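Stories › Short Fiction › Issue 417

Filed under: Fiction, School and Workshop

The Wolley Minutes

The Robotics Society of the Brummont Institute met in October to confirm its entry for the Falcão Cup. The entry was a single arm, registered under the name Pekora, and the task set by the organisers was the care of a guest room. Members were reminded that the room was to be treated as if a guest had paid for it.

It was recorded that the arm had cost the Society 1615 pounds, against a grant of 2000. The Secretary wished it noted that the remainder had gone on screws. The Secretary was asked to be more exact and declined.

The closing of the fingers was examined first. The rules required that they meet along their whole length before any cloth was attempted, and the junior members had spent most of the term on this one matter.
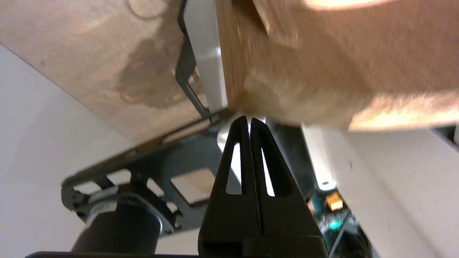

Pekora with the fingers closed, beneath the wooden block.

The Society then considered a letter from Wolley, the previous holders of the Cup. Wolley regretted that they would not be entering. Their machine had made 197 beds without complaint and had then been retired to a cupboard, and their members had found that they did not care to build another. They enclosed their notes, which were in good order, and a pillowcase.

There was a long silence, which the minutes do not usually record. One of the junior members asked whether the pillowcase should be returned. It was resolved that it should be kept, and washed.

Work on the sheet was taken up after the interval. The junior members stood back from the bed, as the rules directed, and the senior members stood behind them and gave advice that had not been requested. At the side of the bed the fingers had closed on the white cloth. 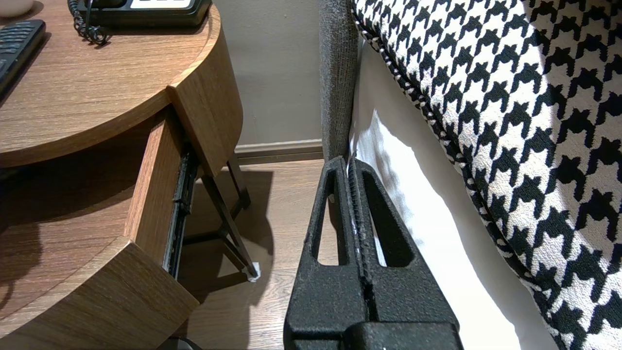 What must an entry do to complete the bed task at the Falcão Cup?
It must draw the sheet level on both sides, release it without a pull, and return to its starting position before the bell.

The Chair called for the bell. The bell had been left on the train.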